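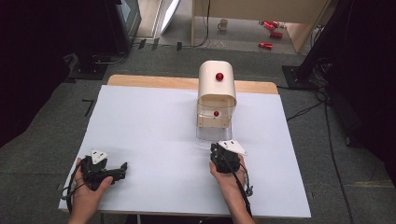

Sepehr Amini named managing partner at Sumar

Monday's partners' meeting at the law firm Sumar has confirmed Sepehr Amini as its next managing partner. He takes over from Simin Fallahi, who is stepping down after three terms but will stay with the firm as a consultant in the private client team.

Mon 17 November

Amini joined Sumar as a trainee and qualified into the commercial property department. He became a partner eight years later and has led the property team since the firm moved to its present offices on Hosel Street. Most of his work is for landlords and small developers, with a fair amount of lease renewal work for shops and cafes.

Before training as a solicitor he took a degree in history and spent two years in the lettings office of a housing association. He told colleagues that the job had taught him to read a tenancy agreement properly, and that he still used the same checklist.

Sumar has 82 staff, 18 of them partners. It handles property, family, employment and probate matters, and runs a small disputes team which was set up when the firm merged with Nepia. The former Nepia office continues to trade under the Sumar name and there are no plans to close it.

Fallahi said she had told the partners in July that she did not want to stand again. "Nine years is long enough for anyone," she said. "Sepehr knows the clients and he knows the building, including the boiler. I will be down the corridor if he wants me."

She will go on seeing clients three days a week, mainly on wills, trusts and powers of attorney. Her existing files stay with her, and clients do not need to do anything.

Amini said his first job would be to finish moving the firm's older property files on to the new case system, which the family and probate teams already use. He also wants to take on more trainees. The firm has two at present and will recruit a third next year.

"We have been slow at answering the phone on busy days and clients have told us so," he said. "I would like that put right before we start on anything bigger."

Outside the office Amini is a trustee of Juvness, a charity which gives free advice to young people leaving care. He has sat on its board for four years and helps at its evening advice sessions, which are held twice a month. Juvness gave advice to 300 people last year – its busiest so far – and has asked local firms for more solicitors willing to give up an evening. Sumar already sends 10 of its staff on a rota, and that arrangement will carry on.

The change takes effect at the start of January. Amini will keep a reduced property caseload, and day-to-day running of the department will be shared between two of its senior solicitors until a new head is appointed. The post will be advertised inside the firm first.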